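Let Them Learn on the Ugly Blanket

I've been reading folding papers all spring, and I keep having the same argument with people I like, so I'm putting it here. The argument is about where you collect demonstrations. One side wants a plain table and a clean backdrop. My side wants somebody's bed, with somebody's bedding on it, and two hand-held grippers doing the work the way a person would do it. Dark clothes on a busy print, fuzzy fabric bunching up underneath, all of it!

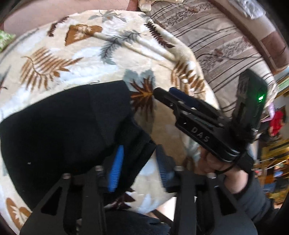 What the Kanberg numbers told me

We trained one policy on 165 table demos and another on 165 bedroom demos, same garments, same operators. On the table the first one folded 80 percent of its shirts (lovely). Then we moved both to a bedroom in Curnerham, and the table policy dropped to nine percent while the bedroom one held at 65. I don't think that's a vision problem alone. A plush blanket gives when you press on it, and the fingers pick up blanket along with sleeve unless the demos show how to come in low and shallow.
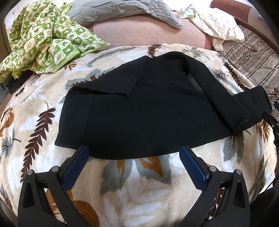

Olivares wrote back that I'm giving the bedding too much credit. The table set had one camera height the whole way through, he pointed out, and the bedroom set had whatever height people's wrists happened to be at, so maybe variety in viewpoint did most of it. Fair enough, and I'd love to see that run separately. I'd still start on the bed.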